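기상재해와 사회기반시설 7주차 강의 노트
폭설과 도시 기능의 중단

담당: Demetrio Herrero
배포일: 2025년 5월 13일

1. 지난 시간 복습

지난 시간에는 대륙성 기단이 해양을 건너면서 성질이 바뀌는 과정을 다루었다. 차고 건조한 공기가 상대적으로 따뜻한 수면 위를 지나면 아래쪽에서 열과 수증기를 공급받고, 대기 하층이 불안정해지면서 눈구름이 만들어진다. 시험 범위에는 취주거리(fetch)의 정의와 해기차의 의미까지 들어간다. 기단 분류표는 외우지 않아도 된다.

이번 주는 눈이 내린 다음의 문제를 본다. 같은 적설량이라도 도시에 따라 피해가 크게 다르다. 강의에서는 그 차이를 노출, 취약성, 대응 능력으로 나누어 설명한다.

2. 용어 정리

강설량: 일정 시간 동안 새로 내려 쌓인 눈의 깊이.
적설량: 관측 시점에 지면에 쌓여 있는 눈의 깊이. 이전에 내린 눈이 포함된다.
설수량(SWE): 쌓인 눈을 모두 녹였을 때의 물 깊이. 지붕 하중 계산에는 이 값을 쓴다.
블로킹: 고기압이 한자리에 머물러 편서풍의 흐름을 막는 현상. 한파가 길어지는 원인 중 하나이다.

강설량과 적설량을 섞어 쓰는 답안이 매년 나온다. 과제에서도 구분해서 쓸 것.

3. 사례: Kurkville과 Segura

두 도시는 같은 저기압의 영향을 받았고 강설량도 거의 같았다. Kurkville은 내륙 고원에 있고 해마다 눈이 온다. Segura는 해안 도시로, 제설 장비를 따로 두지 않고 필요할 때 민간 업체에서 빌린다.

Segura에서는 첫날 버스 298편이 운행을 멈추었고 학교 153곳이 휴교했다. Kurkville의 휴교는 외곽의 두 곳에 그쳤다. 정전 가구는 Segura가 3769가구였다. 원인은 대부분 가로수 가지가 젖은 눈의 무게로 부러지면서 배전선을 건드린 것이다. Kurkville의 눈은 기온이 낮아 건조했고 가지에 오래 붙어 있지 않았다.

여기서 주의할 점이 있다. 장비의 차이만으로 결과를 설명하면 안 된다. Segura의 기온은 0도 부근을 오르내렸고, 낮에 녹은 눈이 밤에 얼어 노면이 더 나빠졌다. 눈의 깊이가 같아도 설수량과 노면 온도가 다르면 같은 사건으로 다룰 수 없다.

4. 예보와 의사결정

휴교나 운행 중단은 눈이 내리기 전에 결정해야 한다. 결정권자는 확률 예보를 받아 들고 예 또는 아니요로 답한다. 이때 쓰는 간단한 틀이 비용-손실 모형이다.

대비 비용을 C, 대비하지 않았을 때의 손실을 L이라고 하면, 폭설 확률 p가 C/L보다 클 때 대비하는 편이 유리하다. 대비하면 손실을 모두 막을 수 있다고 가정한다. C가 200이고 L이 1000이면 기준 확률은 0.2이다. 이 경우 예보 확률이 30퍼센트라면 대비하는 쪽이 맞고, 눈이 오지 않았다고 해서 결정이 틀린 것은 아니다.

현실에서는 헛경보가 반복되면 시민의 반응이 줄어든다. 이 모형에는 그 효과가 들어 있지 않다. 다음 주에 신뢰도 항을 추가한 식을 다룬다.

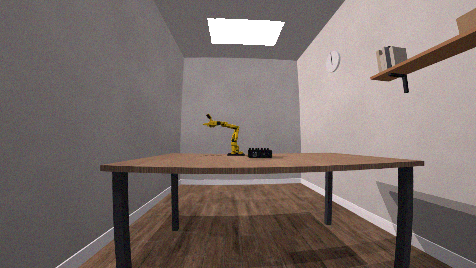
5. 제설의 우선순위

제설 자원은 늘 부족하므로 노선에 등급을 매긴다. Segura가 이후에 채택한 Dreten 지침은 도로를 세 등급으로 나눈다. 1등급은 병원과 소방서 진입로, 2등급은 버스 노선과 간선도로, 3등급은 주택가 이면도로이다. 보도는 등급 밖에 있고 건물 소유자가 치우도록 되어 있다.

이 방식은 차량 통행을 빨리 회복시키지만 보행자 낙상을 줄이는 데는 약하다. Usturon 지구의 주민 조사에서는 집 앞보다 버스 정류장과 횡단보도 주변이 더 위험했다는 응답이 많았다. 도로에서 밀어낸 눈이 연석 쪽에 쌓여 얼기 때문이다.

염화칼슘과 소금의 차이도 알아 둘 것. 소금은 값이 싸지만 영하 10도 아래에서는 효과가 크게 떨어진다. 염화칼슘은 녹으면서 열을 내고 더 낮은 온도에서도 작용한다. 둘 다 콘크리트와 철근, 가로수 뿌리에 부담을 준다.

6. 과제

자신이 사는 지역에서 눈으로 교통이 중단된 사례를 하나 골라 A4 두 장으로 정리한다. 강설량, 최저기온, 중단된 시설, 복구에 걸린 시간을 반드시 포함한다. 신문 기사만 쓰지 말고 관측 자료를 한 가지 이상 인용할 것. 눈이 드문 지역이면 노면 결빙 사례로 바꾸어도 된다.

제출 마감은 5월 27일이며 강의 게시판에 올린다. 파일 이름에는 학번을 넣는다.

읽을 자료: 교재 6장 전체, 7장은 첫 절까지. 7장의 부록은 다음 주에 쓴다.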